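Keep the Boxes

I have read a fair number of articles on how to organize a medicine drawer, and most of them start with the same step. Take everything out of its box. Boxes waste space, the articles say, and they come in too many sizes. Put the strips and packets in matching jars, print a label, and you are done.

I think this is bad advice, and I have felt that way for a long time. I did it their way once. My sister Hertta gave me a set of Solline jars with cork lids, and I spent an evening in November filling them. By spring I had a jar of foil strips with no dates on half of them, because I had cut them apart to fit. I had an ointment with no leaflet. I threw most of it away and bought it again.

A box tells you what it is for. That is the whole case, really. The person looking for something at 3 a.m. is often not the person who bought it. It may be a babysitter, or a grandparent, or you with a headache and no glasses on.
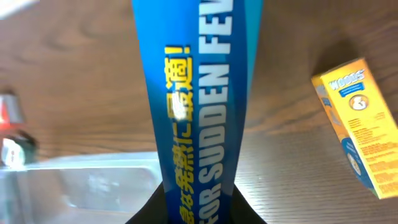

Large print along the length of the pack, in two languages.

Large print like that can be read at arm's length by someone who is worried and in a hurry. I can't say the same for the labels I printed, which were in a thin gray typeface I picked because it looked nice.

The usual answer is that a household can't keep every carton. We have a small apartment, one bathroom, and a hall closet that also holds the vacuum cleaner, and I have never had trouble fitting them. The trouble was that I kept them in four places. There were cough drops in the kitchen, pain tablets in a nightstand, something for insect bites in a coat pocket. Once I made everyone bring their things to one table, it was clear we needed one container with no lid and straight sides, and that was all.

I would not pay much for it. Clunell sells a divided one for 20 dollars and the dividers are set for bottles, so flat cartons end up on top of each other. A plain tub is better. Stand the tall boxes up at the back, lay the short ones in front, and keep the printed end facing up. 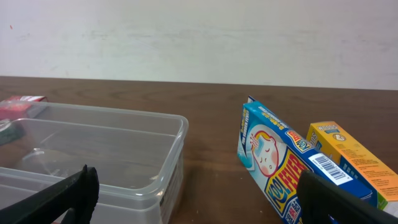 Cleaning supplies should have a tub of their own, on another shelf. I know people who keep everything under the sink because that is where there is room, and I did too until my son was old enough to open the cabinet. Medicine goes up high now. The damp was no good for the cardboard anyway.

The other thing I would argue for is checking the boxes twice a year. I do it when the clocks change. It takes as long as a pot of coffee. Look for the date, which may be on an end flap, and if the flap has come off, look on the strip or the tube inside. Anything past its date goes in a bag for the pharmacy. Ours takes them back at the counter, and yours may too, so ask.

Don't move tablets from an old box to a newer one to save space. I did this for years. It seems tidy, and then the date on the outside is wrong for half of what is inside.

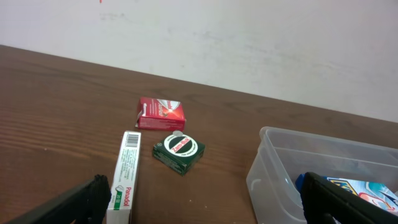

Ehsan Satti wrote to me after an earlier column to say that I was making too much of cardboard. His family has kept loose strips in a tin for as long as he can remember, with a rubber band around each kind, and they have always been able to find what they wanted. If a strip has the name and date on the foil, he said, the box is just packaging.

He has a point about the foil, as long as the strip is whole. Once it has been cut or half used, the date is often on the piece that went in the trash. And a strip does not carry the dose for a child. The leaflet does, and the leaflet stays with the tablets only if there is a box to hold it.

I also think a tin works for the family that set it up. They know which rubber band is which. Their guests don't.

My jars have dried beans in them now.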